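Clerkard Cloth-Handling Benchmark Kit

Research edition, from Grima. Page updated Dec 4, 2020.

Clerkard is a bench kit for groups studying how two arms handle soft materials. It comes with the task set, the recording software and the reference results for the Aasen regrasp method.
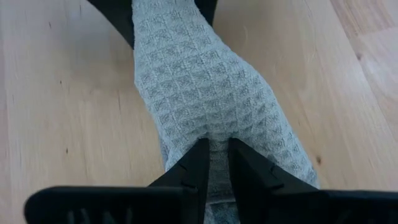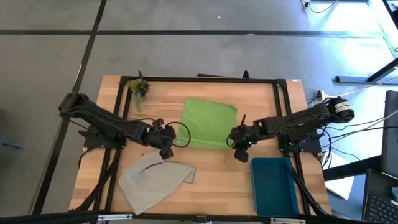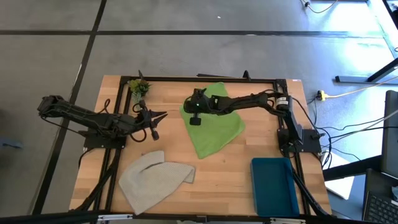
Cloth task on the two-arm bench.

The Aasen method splits handling into short segments. Each segment ends when a gripper closes or opens, and the policy plans again from the new view. Earlier versions planned the whole fold at the start and did badly once the cloth slipped.

Reference results

The policy supplied with the kit was trained on 1,020 demonstrations. Of these, 800 use one cloth and the remainder use two. We tested it over 600 trials with cloths it had not been trained on. Most failures came from picking up two layers at once, and thick weaves were worse than thin ones. Trial logs are included so that you can score them by your own rules.

What you get

Task set and scoring sheets
Recording software, 2 licences
Aasen policy weights and training code
Trial logs for the reference results

Arms, grippers and computer are not included. The software needs one view from each wrist and at least one fixed view of the table. Mixed camera models are fine if they share a clock.

Compatibility

Data recorded with Cornetow can be imported, but gripper widths must be rescaled first. A script for this is in the tools folder. Cornetow files made before April have no wrist timestamps and will not load.

Orders are for universities and research labs only. Please state your arm model when asking for a quote.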